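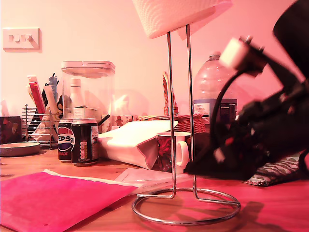 Spills, crumbs and my grandmother's tea towels

I've been meaning to write about tea towels since September, when I finally emptied the big drawer at the bottom of the dresser and found I owned 40 of them. Forty! Most came from my gran, who bought one everywhere she went and never used the nice ones. There's a linen one from Plerkden with the ferry timetable printed on it (long out of date, still lovely) and a checked one so thin you can read the paper through it.

So I've put them all to work. The thin ones are brilliant for glasses, the thick cotton ones go under rising bread, and anything past saving gets cut into squares for the floor. I still reach for kitchen roll when there's bacon fat or something the cat brought up, but a roll lasts us ages now and I do feel a bit smug about it.

Washing them was the bit I'd been dreading. Emiliano Arancibia, who some of you will remember from the jam evening, told me to soak the stained ones overnight in hot water with a good scoop of washing soda, then boil them in an old pan for 18 minutes. Why 18 he wouldn't say, but the turmeric came out of all but 5 of them. Dry them outside if you can, and don't use fabric softener, it stops them soaking anything up!

If you've got spares, I'm collecting them for the soup lunch in Badanitz, where we get through over 300 bowls and an alarming amount of drying up. Any colour, any pattern, holes are fine. Leave them in the blue crate by my back door and I'll give them a wash before they go.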